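Folding Tips from the Omero Open Day

I came home from Wednesday's robot demonstration in Stesville with a head full of laundry ideas! The hand grippers have just two yellow fingers apiece, so every fold has to be simple (mine never were).

1. Lay the shirt face up on the bed and smooth it out, collar toward the pillows.
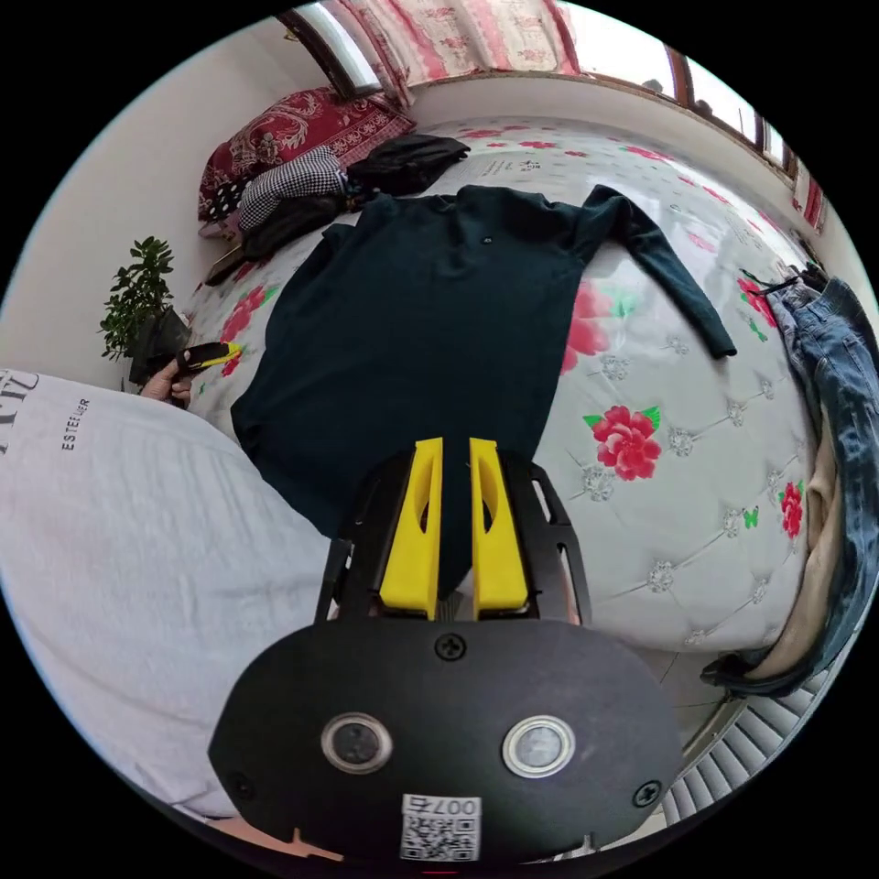 2. If it bunches, pull it open again before you fold. Two fingers can't find an edge in a heap, and neither can I at 10 p.m.! 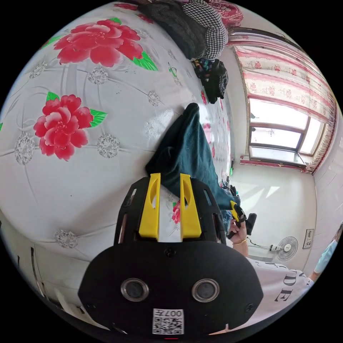
Dark teal cloth bunched up on the rose bedspread

3. Stack folded things near the headboard and keep the middle clear for the next piece. I love this one.

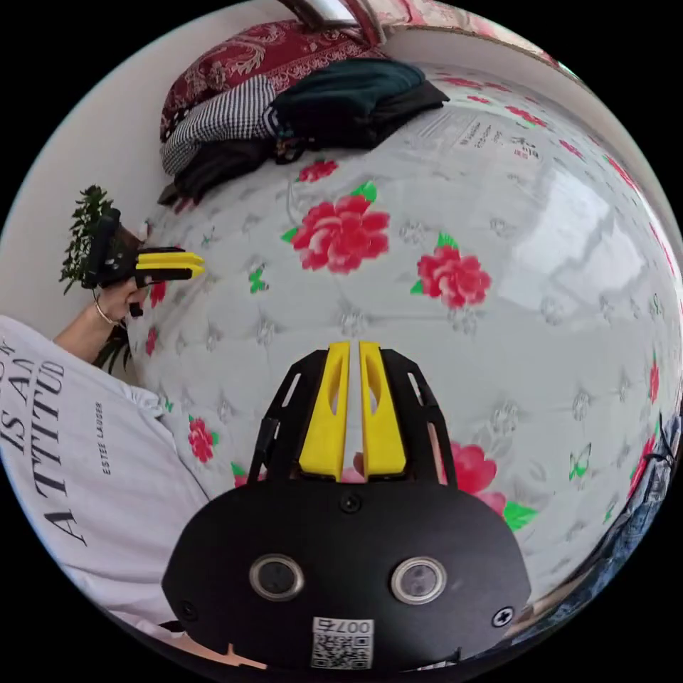
Folded teal garment up by the red pillow

The next open day is in Druroslow in August.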